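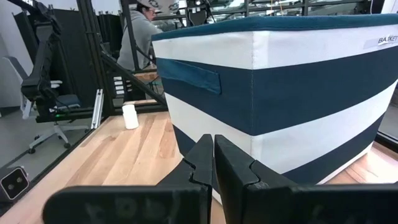 Section 5: Setting Up a Class Library

This section covers the take-home book feature in Zudstead. It assumes that your school account is active and that your class list has already been loaded. If the class list is blank when you sign in, go back to Section 2 before you continue.

You will need:
- a teacher sign-in (an aide sign-in can check books in and out but cannot create a library)
- a computer for the first set-up; a tablet is fine afterward
- a sheet of book labels, printed or blank
- the books

Creating the library

1. Sign in and choose your class from the menu on the left.

2. Select Library, then New Library. Give it a name that a substitute would understand. "Room 11 Take-Home Books" is better than "My books."

3. Choose a library type. Take-Home lets books leave the building and sends a notice to families. In-Room keeps a simple record of who is reading what and sends nothing. You can run both types in one class, but a book can only belong to one of them at a time.

4. Set the loan period. The default is 5 school days. Weekends are skipped automatically, and so are any days marked as closed on the school calendar. If your school has not filled in its calendar, Zudstead will count closed days as school days and books will show as late when they are not.

5. Set the number of books a child may have out at once. For kindergarten and first grade we suggest 2. If you leave this box blank there is no limit.

6. Select Save. The library now appears in your class menu with no books in it.

Note: The library type cannot be changed once a book has been checked out. If you picked the wrong one, delete the library before the first loan and start again.

Adding books

There are two ways to add books. You can use both in the same library.

By scanning

1. Open the library and select Add Books, then Scan.

2. Allow the browser to use the camera when it asks.

3. Hold the bar code on the back cover flat and steady in good light. A green border means the code has been read.

4. Check the title. Paperback book club editions often share a code with a different printing, and the cover shown on screen may not match the one in your hand. If the title is right, the cover doesn't matter.

5. Select Keep, or select Edit to correct the title first.

By typing

1. Open the library and select Add Books, then Type.

2. Enter the title. Author and reading level are optional.

3. If you have more than one copy, enter the number of copies. Each copy gets its own label number.

4. Select Keep.

Error 202 means that the code was read but no matching book was found. It does not mean that anything is wrong with your tablet. Add the book by typing. Class-made books, older readers from a reading series, and books with a school sticker over the bar code will nearly always give this error.

Caution: Do not use your browser's Back button while adding books. Books you have kept are safe, but the one on screen will be lost. Use the Done button.

Labels

Each book needs a label so that a child can check it out without help. Zudstead makes the labels as a page you can print.

1. Select Labels from the library menu.

2. Choose a sheet size. Plain paper works if you don't mind cutting.

3. Choose what appears on the label. The label number is always included. The title and a colored dot for reading level are optional. Some schools prefer not to show reading levels where other children can see them, so ask before you print a full set.

4. Print one sheet first and hold it against a blank sheet of labels at a window. If the lines don't match, change the Scale setting in your print window to 100 percent. "Fit to page" is the usual cause of labels that drift toward the bottom.

5. Stick the label on the front cover, top left, clear of the title. Cover it with tape if the book goes home often.

Note: Label numbers are not reused. If you remove a book, its number is retired, and gaps in your list are normal.

Setting up the children's screen

The children's screen is a simple page with pictures in place of names. It stays open on the class tablet during book time.

1. On the tablet, open the library and select Children's Screen.

2. Enter a four-digit code. You will need this code to leave the screen, so pick one the class will not guess. The room number is usually the first thing they try.

3. Each child is given an animal picture. To change one, press and hold it, then choose another. Let the children settle on their pictures in the first week and then lock them under Settings. Otherwise every book time becomes picture-changing time.

4. Show the class how it works: tap your animal, hold the label up to the camera, wait for the chime, put the book in your bag. Do this as a whole group first and then with one table at a time.

5. Turn the tablet volume up enough to hear the chime. Children who can't hear it will scan the same book again. A second scan of the same book within one minute is ignored, so no harm is done, but it does hold up the line.

For children who find the camera difficult, tap the pencil in the corner of the screen and enter the label number by hand. An adult can also check a book out for a child from the teacher's view at any time.

Returns

1. Put the tablet on Return Mode by tapping the arrow at the top of the children's screen. The background turns yellow.

2. The child holds up the label. There is no need to tap an animal first, as Zudstead knows who had the book.

3. When the chime sounds, the book goes back on the shelf.

4. Turn Return Mode off before anyone starts choosing new books.

Caution: If Return Mode is left on, new loans will not be recorded. Return Mode switches itself off after 11 minutes without a scan, but don't rely on this at a busy time of day.

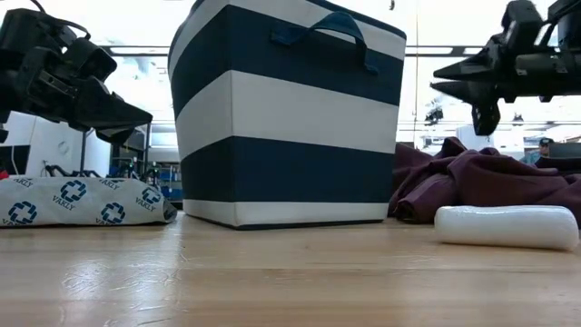

Loukia Vasilakis wrote to us that her class kept leaving Return Mode on, and that what fixed it was splitting the two jobs: returns at morning arrival, with the tablet by the coat hooks, and checkouts after lunch, with the tablet on the reading rug. She also asked for a louder warning. There is now an optional voice prompt under Settings, Sounds, which says "bringing back" or "taking home" each time a label is scanned. It is turned off by default.

Notices to families

1. Open Settings, then Notices.

2. Choose which notices to send. Checked Out goes on the day of the loan. Due Soon goes the evening before. Late goes once, on the first school day after the due date, and is not repeated unless you send it again yourself.

3. Read through the wording. You can change any of it except the title of the book and the due date. Keep it short. Many families read these on a phone at the bus stop.

4. Choose languages. Zudstead uses the home language on the child's record. If none is listed, the notice goes out in English.

5. Send a test notice to yourself before you turn notices on for the class.

Note: If two adults are listed for a child, both will get every notice. To send to only one, open the child's record and clear the box beside the other name. Children who live in two homes may need a longer loan period, and this can be set on the child's record without changing it for the class.

Lost and damaged books

Mark a book Lost from its page in the teacher's view. This removes it from the child's count so that another book can be borrowed. No notice is sent. If the book comes back, scan it in Return Mode and it will be restored to the library with its loan history.

Mark a book Resting if it needs tape or a new label. It cannot be checked out until you clear the mark.

Zudstead does not handle fines or payments. If your school charges for lost books, the office will need to do this separately.

End of year

1. Turn off Checked Out notices and set a last return date.

2. Print the list of books still out, sorted by child, from Reports.

3. When the returns are in, select Close Library. Loans stop, and the book list is kept.

4. In July the class lists are cleared for the new year. Your books are not affected. When your new class has been loaded, select Reopen and choose the class. New animals will be assigned.

If you are changing rooms or leaving the school, use Transfer in place of Close and enter the sign-in email of the teacher taking over the books. The other teacher has to accept before the transfer goes through. Labels stay valid, so nothing has to be reprinted.

Next: Section 6, Sharing Books Between Classes

Zudstead Classroom Guide | Questions? Contact the help desk from your school account | © Zudstead 2023 | Back to top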